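Pelletier Adds Cup Racks and Return Boards to Shared Break Rooms

Office services group Pelletier has published a revised layout for the drink stations in its shared workshops and break rooms, replacing stacked sleeves of paper cups with small wire racks on wooden bases. The change was announced in July 2020 and applies to every site the company manages under its Cila service plan.

Under the old layout, cups were stored in their plastic sleeves beside the water dispenser. Users pulled one from the open end. Site staff reported that the sleeve often slid off the counter, that several cups came out together, and that the ones not wanted were pushed back in by hand. Cups left over at the end of a shift were generally thrown away.

The new layout gives each station a rack, a work board and a closed drawer for spare stock. Cups on the rack are stored upside down over wire loops, with the base of the cup facing up. Users lift a cup by the base and turn it over at the dispenser, so the rim is touched only by the person drinking from it.

"The rim was the complaint we heard most," said Noémie Arsenault, who manages site supplies for Pelletier. "People did not like taking a cup that somebody else had handled by the edge. Storing them base up takes care of most of that."

The company logged 2,267 supply comments across its sites in the year before the change. Arsenault said cups and lids accounted for a larger share than any other item, ahead of towels and coffee filters. She did not give a breakdown by site.

The racks come from Veltness, a maker of counter fittings. The base is a wooden disc and the loops are bent wire with a dark finish. Each loop is set into the disc at both ends, leaving a rounded top that does not catch on the inside of the cup. Veltness supplies the rack in one size for standard hot cups and does not plan a version for the larger cold cups, which are wider at the base and sit unevenly on the loops.

Pelletier tested two other designs before settling on the wire rack. One was a vertical tube that dropped cups one at a time from the bottom. It held more stock but jammed when cups had picked up moisture in storage, and clearing it meant taking the tube off the wall. The second was a flat tray with raised pegs. The pegs kept the cups in place, but the tray took up too much counter space at the smaller sites and was difficult to dry after washing.

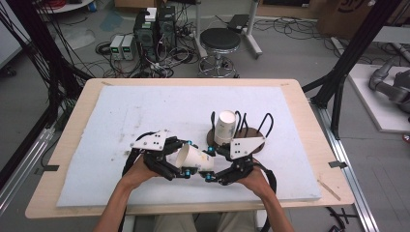 Loading is done by hand at a table before the rack goes out to its station. The instruction sheet calls for a pale board to be laid on the table first, so that dust and paper fibers show up and can be wiped away. Cups are taken from the sleeve, checked at the rim and seam, and placed over the loops one at a time. A cup with a bent rim or an open seam goes into the recycling bin and is not put back in the sleeve.

The sheet also covers cups that have tipped over. A clean cup lying on the board may be picked up by its sides and placed on the rack, provided the rim is still round. A cup that has fallen to the floor is discarded. The same rule applies to cups found lying on a counter at a station, whether or not they look used.

Handling pressure gets its own paragraph. Paper cups of this type are stiff at the rim and base and soft in the middle of the wall. Gripping the middle with more force than needed leaves a crease, and a creased cup can lean when it is filled. Staff are told to hold the cup near the base and to close the grip slowly until the cup stops turning. Where a cup is lying on its side, the sheet recommends supporting it from both sides before lifting.

Pelletier's service crews have been asked to load no more than one cup per loop. Nesting cups on the rack was allowed in an early version of the sheet but was dropped after the trial period. Nested cups stuck together, and users who needed one hand free tended to pull the whole stack off and leave the extras on the counter.

The trial ran at 13 stations, most of them in buildings where workshops and offices share a break room. Amrit Chan, who coordinated the trial, said the number of cups used at those stations dropped once the sleeves were removed, though he described the counts as incomplete. Two stations ran out of log sheets before the end of the trial and one was closed for floor repairs.

"We can see the direction clearly enough to go ahead," Chan said. "I would not put a percentage on it yet. The next set of counts will be taken from stock orders, which are more reliable than asking people to fill in a sheet."

Cost was a second reason for the change. Cups are bought through Flallura, which delivers them in cartons to each building. Pelletier previously opened a full carton at every station and left it under the counter. Cartons will now stay in the supply room, and each station drawer will be filled to a set level. The maximum for a busy station is 200 cups. Arsenault said the lower level reduces the number of cups damaged by damp or by heavier items being placed on top of them.

The first order for racks is for 700 units. Deliveries will be made in order of building size, with the largest sites first. Smaller sites will keep the sleeves until their racks arrive, and crews there have been asked to store the sleeves flat in a drawer in the meantime. Pelletier expects the last deliveries to be complete in October.

Cleaning is scheduled once a day. The rack is emptied, the loops are wiped from the top down, and the disc is wiped with a damp cloth and dried. The disc should not be soaked or put through a dishwasher. Veltness advises that water left standing where the wire enters the wood can loosen the fit. A loop that moves when pressed is to be reported and the rack exchanged. Crews are not expected to repair racks on site.

The board used for loading has a separate schedule. It is wiped before and after each session and turned over once a week. Gray scuffs on the surface are considered normal wear and are not grounds for replacement. Deep cuts are, as they hold dust and are hard to wipe clean. Pelletier has not set a fixed service life for the boards and will replace them on request.

Table placement is left to each building. The sheet asks only that the table be level, that the board not hang over the edge, and that whoever is loading be able to sit with both forearms free to move. Several trial sites loaded their racks in workshop rooms and not in the break room itself. Chan said this caused no difficulty as long as filled racks were carried with a hand under the disc. Carrying a rack by its loops is not permitted.

Wooden stir sticks, which were kept next to the cups under the old layout, will move to a covered jar on the far side of the dispenser. Trial users had been pushing the sticks between the loops, where they knocked cups loose. Lids will remain in their present holders.

Building users do not need to take any action. Those who bring their own mugs can continue to do so, and the mug shelf at each station will stay where it is. Reusable cups should not be placed on the wire racks, as the added weight can bend the loops.

Questions about delivery dates should go to the site desk in each building. Requests for additional racks will be reviewed after the first order has been delivered. Buildings that are not on the Cila plan can order the rack separately, but loading and daily cleaning are not included in the price.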